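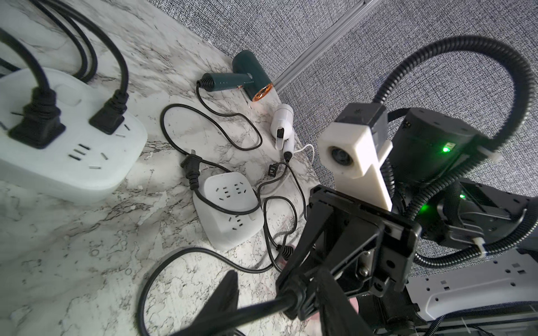 Fig. 4. Two power strips and a teal dryer, before sorting.

Section 3: Plugging in the dryers

Read this before touching a plug. Sunita Tiwari wrote the first version after pulling out the wrong one, twice.

1. Switch off at the wall. The button on the strip does not count as the wall.
2. Pick one dryer and follow its cord with your fingers to the plug. Do not follow it with your eyes — eyes are optimists.

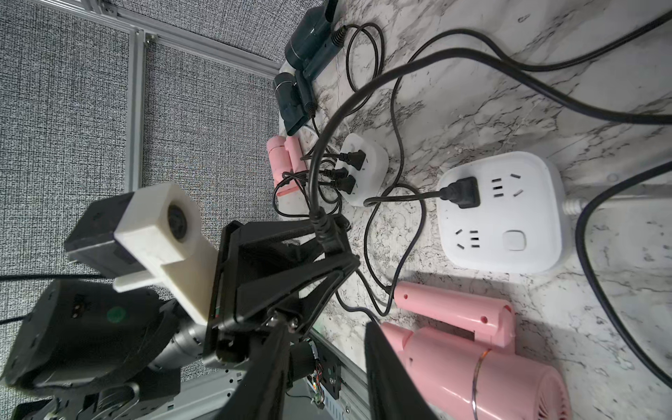
Cords tangle fastest when every dryer lives at the same end of the table. Keep each one near the socket it uses. Colour helps up to a point: pink is easy to tell from dark teal, but with two of each on the marble you will still need labels, and all the plugs are black.

3. Label each plug with the number on its dryer.
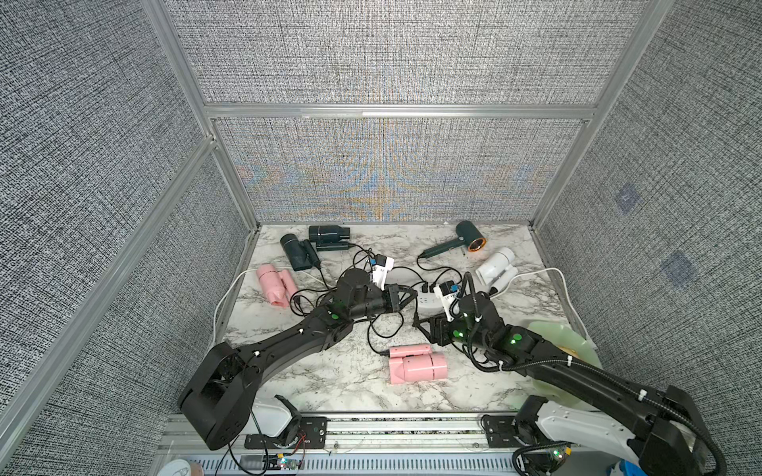

Fig. 5. Dryers laid out, cords still to be separated.

4. Uncross the cords from the plug end. Pulling at the dryer end makes a knot.

CAUTION: Run 2 dryers at most, and never from the same strip.

5. Coil any spare cord loosely and lay it behind its dryer.
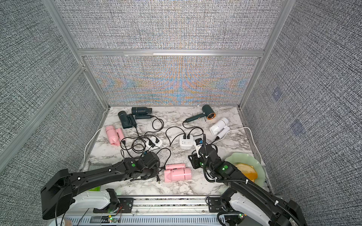 Never wind it round the handle, however tidy your mother's looked. For storage, see Section 4.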